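# Ordenar postales, láminas y tarjetas en un clasificador de ranuras

Un clasificador de madera con separadores inclinados sirve para tener a mano todo lo plano que acaba amontonado en un cajón: postales, fotos impresas en cartulina, invitaciones, muestras de papel, fichas. Esta guía explica cómo montarlo en la pared, cómo repartir las ranuras y cómo mantenerlo sin que se convierta en otro montón.

## Lo que hace falta

- El clasificador, con sus escuadras.
- Tornillos y tacos adecuados a la pared.
- Nivel, lápiz y taladro.
- Un paño seco y una brocha pequeña.
- Una caja con tapa para lo que no quepa.
- Etiquetas adhesivas blancas.
- Cartulina de 2 mm para hacer respaldos.

Yo uso un Botel de segunda mano. Los Girow son parecidos, con las ranuras algo más estrechas, y para tarjetas con marco van justos.

## Antes de colgarlo

Vacía el cajón entero encima de una mesa y haz la selección ahí. Separa primero por tamaño y después por tema. El orden inverso da problemas: se forman grupos muy bonitos que luego no entran en la misma ranura.

Mide la pieza más ancha. Si sobresale mucho por los lados, guárdala tumbada en la caja. Las puntas que asoman un poco no molestan, siempre que el mueble no quede en una zona de paso.

Limpia las ranuras con la brocha, de arriba abajo. En los muebles usados suele quedar serrín o polvo en el fondo, y mancha el canto de las tarjetas claras.

## Fijarlo a la pared

1. Presenta el mueble en la pared y marca con lápiz el borde inferior.
2. Comprueba la línea con el nivel. Los separadores ya están inclinados y a ojo es fácil equivocarse.
3. Marca los agujeros de las escuadras. Taladra, limpia el polvo y mete los tacos.
4. Atornilla sin apretar del todo, corrige la posición y aprieta.
5. Tira suavemente hacia ti. Si hay juego, revisa los tacos antes de cargar nada.

En cuanto a la altura, colócalo donde puedas leer el borde superior de las tarjetas sin subirte a nada. Si el mueble queda por encima de los ojos se ve sobre todo la base, y habrá que orientar las piezas para que asome algo reconocible por delante.

Antes de llenarlo, mete solo un par de tarjetas en ranuras distintas y déjalas así un día. Con eso se nota si resbalan, si se comban o si la inclinación las echa hacia fuera. 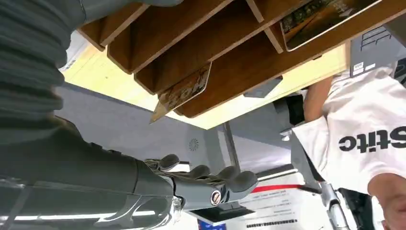
Si alguna pieza se vence, ponle detrás un respaldo de cartulina cortado un centímetro más bajo que ella. Así no se ve y la mantiene recta. Las que tienen borde rígido o marco se sostienen solas – basta con dejarles una ranura para ellas.

## Repartir las ranuras

Tharindu Barua, que me enseñó a ordenar papel cuando compartíamos taller, usaba un criterio muy simple: lo que se consulta, a la derecha; lo que se mira, a la izquierda. Yo lo he adaptado así:

- **Ranuras de la izquierda:** láminas e imágenes que quiero tener a la vista.
- **Ranuras centrales:** postales recibidas, por país.
- **Ranuras de la derecha:** tarjetas con texto, direcciones y avisos.

Deja siempre alguna ranura libre. Un clasificador lleno hasta el final obliga a sacar tres cosas para guardar una.

Como máximo pongo 12 tarjetas finas en cada ranura. Con papel grueso, la mitad. Si hay que empujar, sobra alguna.

## La caja auxiliar

Lo que no está en uso va a una caja con tapa, cerca del mueble. Pega una etiqueta pequeña en una esquina, siempre la misma, y escribe solo el tema. Las etiquetas largas no se leen de lejos y hay que cambiarlas cada vez que entra algo nuevo.

Mi colección tiene 482 postales y en el clasificador hay más de 80. El resto está en cajas y lo voy rotando. En febrero saco las de paisajes y guardo las de ciudades, y el cambio entero se hace en una tarde.

## Mantenimiento

Pasa el paño seco por los separadores cada pocas semanas. Nada de productos en espray cerca del papel. Si la madera necesita cera, vacía el mueble, aplícala y espera a que esté seca del todo antes de volver a colocar las piezas.

Evita el sol directo. Las impresiones en tonos oscuros pierden contraste y las cartulinas se abarquillan – gira las tarjetas de vez en cuando si la luz les llega siempre por el mismo lado.

Revisa los tornillos de las escuadras cuando hagas la rotación, con el mueble vacío.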